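Two-arm cell, walkdown after the July pinch fault
Checklist with my comments
Filled in by Obinna Briggs, Hinstead workshop

Okay, so this is the same checklist we always use, but I've written a lot more in the comments than I normally would. The cell stopped itself in the middle of a handover in July and then did something I really didn't like when it was restarted, and I'd like the next person to know what I looked at and what I left alone. Skip to items 6 through 9 if you only care about the fault.

What happened, short version. The left arm was holding a bundle of thin flat pieces and the right arm was coming in to take it. The Marov controller threw a grip force fault on the left side and both arms froze, which was correct. I pressed reset at the pendant. The left gripper opened about a finger's width all by itself, then closed again, hard, and I had my hand maybe a foot away. No injury, nothing broken. I said a word I won't put in here and hit the stop.

1. Emergency stops, both stations
Result: PASS
Pressed each one with the arms moving slowly. Both arms stopped, both times. The one on the window side needs a firmer push than the other and I've asked for a new button. It works, it's just stiff.

2. Guard door switch
Result: PASS
Opened the door mid-move, everything quit. Closed it, nothing restarted until I pressed start. Good!

3. Floor and table area
Result: PASS WITH COMMENT
Swept up. Somebody had parked a stool inside the yellow line again and I moved it. Please stop doing that, you know who you are.

4. Arm mounting bolts
Result: PASS
All paint marks still lined up. I put a wrench on the base bolts anyway and none of them moved.

5. Cables and ties
Result: PASS WITH COMMENT
I ran both arms through their full reach at low speed and watched the cables the whole way. No snags, no tight spots. I'd still like this one checked every shift, because a loop that clears everything today can creep once a tie slips, and then it catches on the other arm and you've got a whole different report to write. If you find a tie that slides when you push it with your thumb, cut it off and put a new one on. Don't just shove it back where it was.

6. Gripper fingers, wear and alignment
Result: PASS WITH COMMENT
Okay, here's where I slowed down. Scuffing on the fingers doesn't bother me much by itself, they're work surfaces and they get scuffed. What I check for is a smooth shiny patch near the tip, and whether the two tips meet square when they close on nothing. They met square. I slid a strip of paper in at three spots and it held at all three. So the fingers are fine to run, and I don't believe they caused this.

7. Grip force, mixed stack
Result: FAIL
This is the one. The left gripper's force limit was set to 45 newtons, and that's the number on the setup sheet. When I pulled the log, the controller had it at 300. I read it twice and then went and got my glasses and read it again. 300 is the default that the Sani gripper package loads if it can't find a saved profile. So at some point the profile went missing and the package filled in its own number without a peep, and we ran like that for I don't know how long. The cycle counter said 2,787 at the fault and the last time anyone wrote the force down on a sheet was at 168. That's a big gap and it's on all of us, me included.

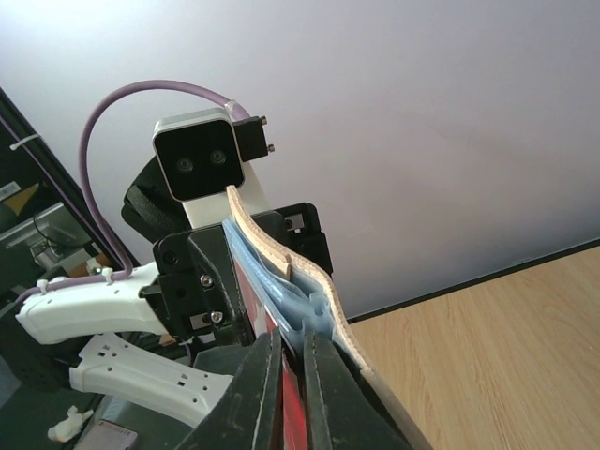

The reason a bad limit can sit there so long is that most of our pieces are stiff and don't care. You squeeze a hard flat piece too much and it just looks held. It's the soft ones that give you away, and when you mix soft and stiff in one bundle the whole thing can shift sideways under load. Then the force reading jumps around, and the controller sees a jump and faults. I'm fairly sure that's what tripped it. Fairly sure, not certain, the log only samples every so often and the spike could be something else.

Limit is back at 45. I saved the profile, powered everything down, brought it back up and it read 45. Did that again after lunch and it still read 45.

8. Restart behavior after a fault
Result: FAIL, LOCKED OUT
A reset should clear the fault and do nothing else. Ours cleared the fault and then ran the gripper homing routine, open and close, with no prompt on the screen and no beep. Coltano set up that routine when the cell went in, and I've called them. They say there's a setting for it. I'd like to see the setting before I believe in it.

Until they come out, here's how we do it:

Stop the cell and take the key.
Support whatever is in the gripper with the long tongs. Never your hand, even for a second.
Everybody out past the line, and say it out loud.
Then reset, from outside, and wait until the fingers quit moving.

I know that's slow. It adds a couple of minutes to every fault and I've already heard about it from two people. Too bad!

9. Pinch points between the two arms
Result: PASS WITH COMMENT
When one gripper is right over the other there's very little room, and it's exactly where you want to reach in when a piece goes crooked. I've lowered the speed in the handover zone to a quarter of what it was. It makes the cycle longer and I'm okay with that. I also want a warning label on the table side, the big kind, and I've got a couple in my drawer that I'll stick on once the surface has been wiped down.

10. Cameras on the wrists
Result: PASS
Checked that the mounts don't wiggle and wiped the lenses with the proper cloth. Picture came up clean on both. Please use the cloth in the drawer and leave your shirt out of it.

11. Paperwork
Result: FAIL
See item 7. From now on the grip force gets read off the controller and written on the sheet at the start of each shift. Off the controller, I mean, please don't copy it from the day before. I added a box for it.

Still open
Coltano visit for the homing routine.
New stop button, window side.
Ask Sani if the package can be made to fault when a profile is missing. Loading a default like that seems like a bad idea to me, but maybe there's a reason.
Labels, mine.

Cell can run at reduced speed with stiff pieces only. No mixed bundles until item 8 is closed and I've signed it again.

O. Briggs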